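Wednesday, July 19, 2023

**Mikier Refurbishment Workshop: parts store, winter humidity and quarantine procedure**

The parts store was inspected this morning following the complaint lodged under job 3958, in which the Wuvden branch reported receiving memory modules in ordinary plastic sleeves. The complaint is upheld. The sleeves came from the stationery cupboard and were used when the shielded bags ran out. A replacement carton has been ordered from Sukov. Until it arrives, no loose modules are to leave the building.

Relative humidity in the store was low again at opening. The oil heater had been left on overnight with the door shut, and the Sukov logger shows a steady fall from the time the room was locked. The heater is to be switched off at close of business. Staff who find the room cold at opening may prop the door to the corridor and let the building system do the work.

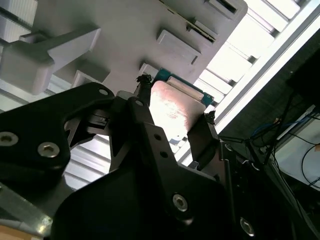

Incoming parts have been entered in the Nakpan register without a condition note for most of this winter, and the omission is now causing arguments between branches. The form has a condition field and it must be filled in on arrival, in plain words. "Good" and "OK" will not be accepted. A usable note says where the marks are, as in "faint reddish streaks and smudges to middle of smooth face, white connector strip on blue panel at top edge", which would let a colleague at Wuvden match the entry to the item without ringing us. Colour should be recorded as seen under the bench lamp. The older entries will be left as they are.

Parts with an incomplete note go to shelf 7 and may remain there for up to 14 days. After that they are returned to the sending branch at its own cost. This has been the rule on paper for some time and has not been applied. It will be applied from Monday.

The second matter is the order in which machines are written up during a rebuild. Two job sheets reviewed today recorded the processor as fitted and the memory as tested, with no entry for the state of the socket beforehand. If a bent pin is found later, there is no means of establishing when the damage occurred. The socket is to be inspected under the magnifier and signed for before any processor goes near it.

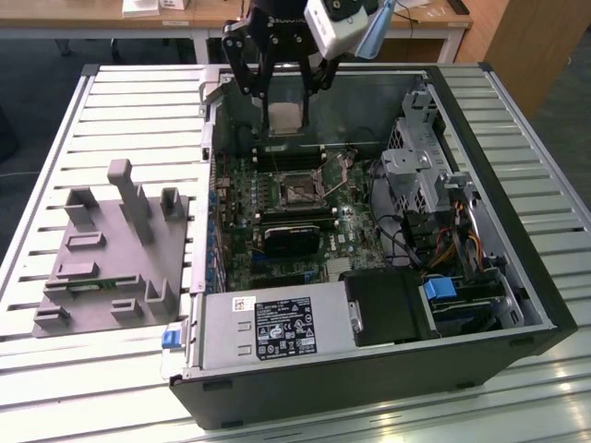 *Tower on its side, retention lever open, pin field of the empty socket exposed.*

The signature column for socket inspection is missing from the current job sheet. It was on the earlier version and appears to have been dropped when the sheet was reduced to a single page. For the present, write the inspection in the margin beside the processor line and initial it. A corrected sheet will be issued in September with the other stationery.

Processors removed from a machine are to be placed in a lidded tray straight away, with the job number on the lid in pencil. Marker rubs off on gloves and has been found on contact surfaces. The full model line should be copied from the lid of the processor into the register before cleaning,
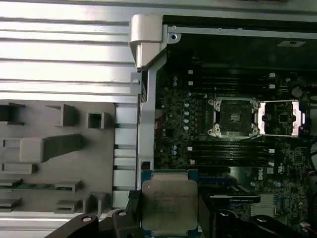

and checked once more afterwards against the entry, as abbreviated model numbers have led to the wrong part being requested on at least one occasion. Where the printing cannot be read, enter "not legible" and leave the field at that. Guesses based on the age of the machine are not to be entered.

Outstanding:

- Wrist strap tester is due for calibration. Booking not yet made.
- Old plastic sleeves to be returned to stationery.
- Wuvden to confirm whether the modules under job 3958 were tested on receipt. No reply at time of writing.
- Logger clock is 2 minutes fast. Left as is until the battery is changed.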